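Slugs, Lettuces and Wool: A Spring Trial of Slug Controls at Palness
Final project report, Applied Land and Environment, second year
June 2022

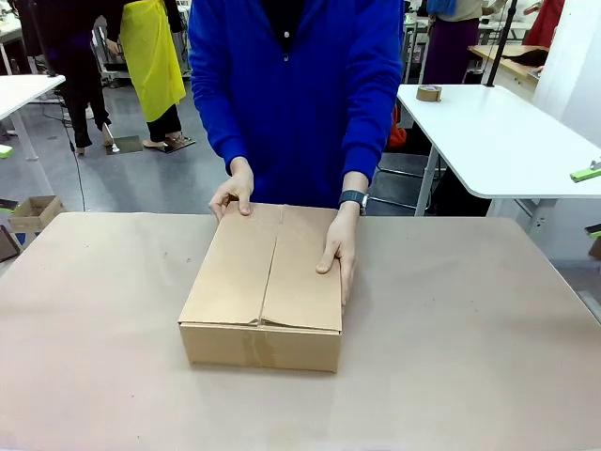
Pressing down the lid of a cardboard box.

Introduction

Anybody who has grown a row of lettuces in a damp part of the country will know the feeling of going out in the morning and finding a row of stalks. Our group chose slugs for our project partly because three of us had lost most of our own vegetables to them the year before, and partly because the rules on slug pellets in Great Britain have changed this spring. Pellets made with metaldehyde can no longer be used outdoors, and although other pellets are still allowed, a lot of small growers we spoke to would like to get away from pellets altogether if they can find something that works and doesn't take up every evening of their lives.

We wanted to know whether any of the usual alternatives made a real difference to a lettuce crop on a small scale, and how much work each one was. We had read plenty of gardening advice by then (probably too much, as we kept sending each other articles at midnight) and noticed that the same tips come round again and again with very little counting behind them.

The site

The trial took place on the lower half of the Mallow plot, the strip of heavy ground beyond the polytunnels at the Palness teaching garden. It lies slightly below the path, so rain collects there, and it has a bank of rough grass down one long side. The gardening staff don't much like it and were happy for us to have it. The soil is a clay loam which had been under a cover crop of rye over the winter, turned in at the end of February.

We marked out twenty small beds, all the same size, with a trodden path between each one and the next. We did wonder about wider paths, as slugs can of course walk, or whatever the word is, from one bed to another. There wasn't room, and we come back to this further down.

The plants

We bought 2,000 lettuce plugs from Bielecka, the nursery that supplies the garden with most of its bedding and salad plants. All were the same green butterhead variety, and all came from one sowing. That gave us 100 plants to a bed. They were rather soft and lush when they came and we should have hardened them off for longer than we did, but the weather was kind and hardly any were lost in the first few days for reasons other than slugs.

Plants went in over two days. The first beds were planted a good deal more neatly than the last ones.

What we compared

Each treatment was given five beds, picked by drawing slips of paper out of a mug so that we couldn't favour the drier end.

Nothing at all. These beds were weeded and watered like the others and otherwise left alone.

Horticultural grit. A collar of sharp grit was poured round each plant by hand, and topped up once halfway through.

Wool pellets. We used Cevix, which comes as small grey-brown pellets of compressed sheep's wool. You spread them, water them, and they swell and knit together into a felty mat. Each bed was given 2,000 g, which was enough to cover the surface between the plants fairly well.

Hand picking. Two of us went out after dark with torches every other night and removed every slug we could find in these beds. They were taken to the compost heaps at the far end of the garden. Whether some of them came back we can't say!

Counting

For the slug counts we laid a square of damp carpet tile in the middle of each bed, lifted it first thing in the morning once a week, and wrote down what was underneath. We did this for six weeks. Slugs were counted and put back, except in the hand-picked beds, where they joined the others at the compost. We didn't try to sort them into species. We started out meaning to, and one of us had even bought a very good field key, but the small grey ones and the small brown ones defeated us in poor light and we agreed to drop it after the first week.

At the end we also counted plants lost. A plant was called lost if it had gone altogether or if the growing point had been eaten out. Plants with a few holes in the outer leaves were counted as surviving, and a stricter marker than us might want to draw that line somewhere else.

Results

Across all the beds and all six weeks we counted 653 slugs under the tiles. By treatment the totals were:

Nothing: 231 slugs, 143 plants lost out of 500
Grit: 198 slugs, 131 plants lost out of 500
Cevix wool pellets: 143 slugs, 88 plants lost out of 500
Hand picking: 81 slugs, 61 plants lost out of 500

Grit did very little. The difference between grit and nothing was small, and in two of the grit beds the losses were higher than in the untreated bed next door. After heavy rain the collars had soil splashed all over them and we watched slugs cross them without seeming to mind.

The wool did better than most of us had expected. Losses in the first fortnight were very low indeed, and it was only from the fourth week, when the mat had begun to thin and the birds had been pulling bits out of it (blackbirds, mainly), that the damage began to catch up. It also kept the weeds down, which we hadn't set out to measure and rather wish we had. Bits of wool did get into the lower leaves, and they needed a proper wash before anyone would want to eat them.

Hand picking came out best on both counts and was by far the most tiring. We took it in turns, and by the fifth week the rota had become a delicate subject. For a household with one raised bed it seems perfectly sensible. For somebody growing salad to sell, who has already done a full day, it is hard to see it lasting beyond the first wet week.

Things that may have affected the results

The beds were close together, and we think slugs moved between them. This would tend to make the treatments look more alike than they really are, and it may also mean the hand-picked beds were helping their neighbours a little.

The grassy bank mattered more than we allowed for. The beds beside it had more slugs whatever we did to them, and although the drawing of slips spread the treatments out, grit ended up with two of its five beds on that side and the wool only one. If we were doing it again we would set the beds out in blocks running away from the bank, with every treatment in each block. Our tutor had suggested this at the planning stage and we really ought to have listened.

The carpet tiles themselves give slugs somewhere nice to hide, so they may well have drawn some in. As every bed had one, we felt this was fair, but the numbers shouldn't be read as the number of slugs living in a bed.

Six weeks is also a short time. The weather was mild with plenty of showers and then a dry spell near the end, when very few slugs turned up under any of the tiles. A wetter or a colder spring could look quite different.

Cost and time

We kept a time sheet for each treatment, though it was filled in more faithfully at the start than at the finish. Grit took a long afternoon to put down and another shorter one to top up, and the bags are heavy to barrow down to that end of the garden. The wool was quick to spread and slow to water in, and was the dearest of the three to buy. Hand picking cost us nothing but torch batteries.

Growers who visited on the open afternoon asked mostly about the wool, and whether it could be dug in afterwards. We have left it in place on two beds and dug it into the other three, and the second-year group taking over the Mallow plot have kindly agreed to keep an eye on how it breaks down.

What happened to the lettuces

The surviving plants were cut in the final week. Most went to the college kitchen, some went on the stall by the gate, and the holey ones were shared out among the group and our very patient housemates. The record sheets and the bed plan are kept in the project folder in the garden office and can be borrowed by anyone wanting to repeat the trial, and the carpet tiles are drying on the rail behind the potting shed.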